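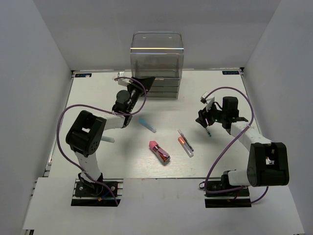
Robótica, Diário de bancada

Fio sobre a nobre arte de ensinar um robô a guardar canetas. Formação exigida: engenharia. Habilidade exigida: paciência de professora de maternal.

O método se chama teleoperação. Eu mexo os braços de comando, os dois braços da mesa copiam, e tudo fica gravado para o modelo aprender comigo. Inclusive os vícios.

Placar do projeto Tarnen: 3.156 demonstrações gravadas, 513 jogadas fora. Boa parte das 513 sou eu coçando o nariz com a mão no comando.

Caneta é um objeto traiçoeiro. É fina, rola, e a garra não sente nada. Quem tem que sentir sou eu, pela tela, com a sensibilidade de quem passa linha na agulha usando luva de forno.

O braço direito segura a de ponta azul-esverdeada virada para a mesa. O esquerdo está perto da caixa transparente, com cara de quem vai ajudar. Conheço essa cara.

Byung-chul Oh revisa meus episódios e deixa comentários. O de ontem: "hesitação longa demais antes de pegar". Byung-chul, eu hesito assim até no supermercado.

Desde agosto sonho em dois braços. Semana passada fui pegar um garfo em casa, parei em cima dele, alinhei o pulso e desci devagar. Minha mãe perguntou se eu estava bem.

Amanhã tem mais canetas. Se o modelo aprender a suspirar antes de cada tentativa, já sabem de quem puxou.

Usamos cookies para melhorar sua experiência. Ao continuar navegando, você concorda com a nossa Política de Privacidade. Aceitar | Configurar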